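Provton students take food sorting project to Clilus final

Jul 7, 2025 - A student robotics club at Provton College has won a place in the final of the Clilus Schools Challenge with a two-arm project called Purkudico. The final is in Man later this month.

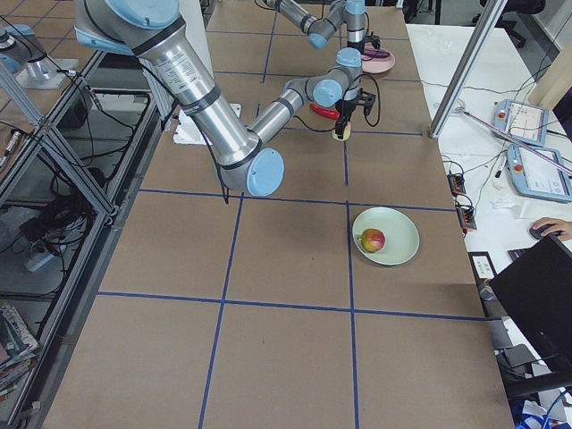
Purkudico began as a second-year coursework task and is now run by four students under club tutor Nazmiye Akbulut. The team must move items of food between plates using code they have written themselves. They practise on a table marked into sections with dark blue tape, with a pink plate and a pale green one as targets.

"Picking up is the easy bit," said team captain Ya-wen Ng. "We logged 478 practice runs this term - most of the work went into letting go in the right spot." 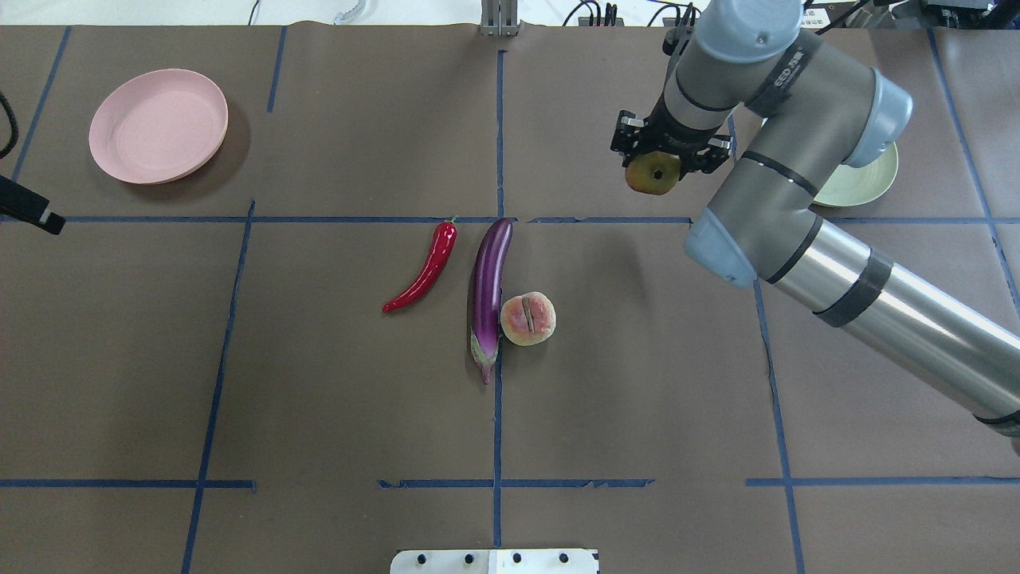
Teams at the final get 80 minutes to set up before judging. The winners receive £1,000 for their club.

Contact: Su-chen Lo, Provton College press desk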